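Wednesday, October 19, 2022
Towel folding, bench 2

Well, that was a morning! The gripper faulted out on episode 173, right in the middle of a lift — over-force on the left finger, and then the arm just sat there holding its towel and wouldn't take an open command. I hit the e-stop (a bit late, I was reaching for my tea, won't do that again) and it still hung on, so I had to bleed it off by hand from the pendant.

Error in the log is 507, which the Fuseo manual calls "grip state unknown". Very helpful. Nataša reckons the controller loses the finger position when the force spikes, and I think she's right, we had the same thing in January on the Trundby arm.

Restarted at low speed and went back to corner pinches with the grey and blue towel, the one with FOR in the big letters. The white woven border is my main suspect, the fingers have a lot more cloth to squash there.

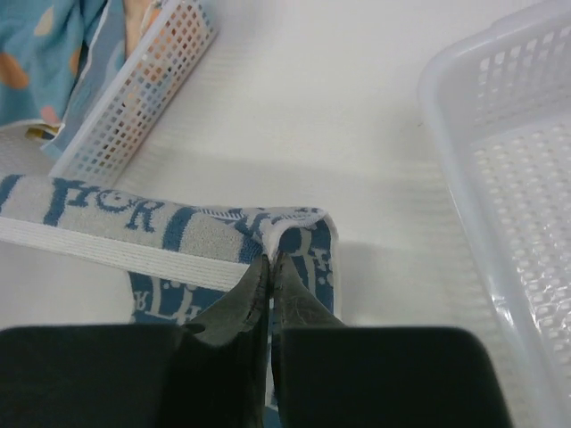

Still to do
Drop the force limit to 16 N and rerun.
Look at the left fingertip, it's getting scuffed.
Ask Nataša Vlachou for her January notes.
Hands out of the baskets until the release is sorted — me included!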